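Work and Automation in Institutional Kitchens
Unit 6 handout: The dishroom at Clarnonwood
Prepared by Mahlet Weldu, revised 9 August 2021

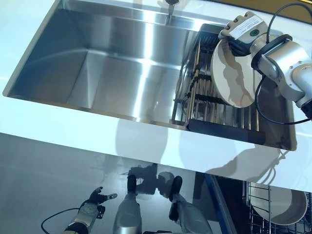

Figure 6.1. A robotic arm holding a plate at the drying rack in the sink. A second dish rests in the dishwasher rack at lower right.

1. Background to the case

Clarnonwood is a residential training center with one central kitchen. The kitchen handles around 3,000 dishes on a full day, and the dishroom employs 19 people across three shifts. Management began a trial of robotic dish handling with the supplier Fulov in November of the previous year. The trial was limited to a single station and to the transfer of plates and shallow dishes. Glassware, knives and cooking pots remained manual work.

The case is used in this unit for two reasons. The task is narrow enough to be described completely, and the staff agreed to be interviewed before and after their duties changed.

2. Tasks and jobs

Students should keep the distinction between a task and a job in view throughout the reading. Placing a plate in a rack is a task. The job of dishroom attendant, as listed in the Clarnonwood position description, also covers scraping, sorting, checking for chips, refilling detergent, clearing the drain, mopping, and reporting faults. Automation of the first item leaves the others in place but alters their order and their share of the shift.

Hiếu Lâm, the shift lead, reported that attendants at the trial station spent less time bending and more time sorting. Dishes had to be presented by type, and mixed stacks were sent back. Sorting had previously been done by habit, at each attendant's own pace – it now had to be finished before the station could start.

3. Skill, pay and supervision

Three changes are documented in the interviews.

Fault clearing. Attendants were trained to stop the arm, remove a dish and restart the cycle. The training was not reflected in the pay grade during the trial. Nhàn Mai raised the matter at the second review meeting, and it was referred to the regional office at Drostaden.

Pace. Before the trial, a slow period was used for cleaning or rest. Afterward, attendants described being expected to stay within sight of the station at all times.

Contact with coworkers. Attendants had worked in pairs. Staff at the trial station worked alone for most of the shift, and several named this as the change they disliked most.

4. Terms

Task allocation: the division of work between people and equipment.
Residual work: duties left to staff after part of a process is automated.
Exception: an item or event the equipment is not set up to handle.

5. Preparation for seminar

Read Lindqvist, chapters 2 and 4, and the Kiều interview transcripts in the course folder. Write one page on the residual work at the trial station and who should decide how it is graded. Submit to Vinh Mai before the seminar.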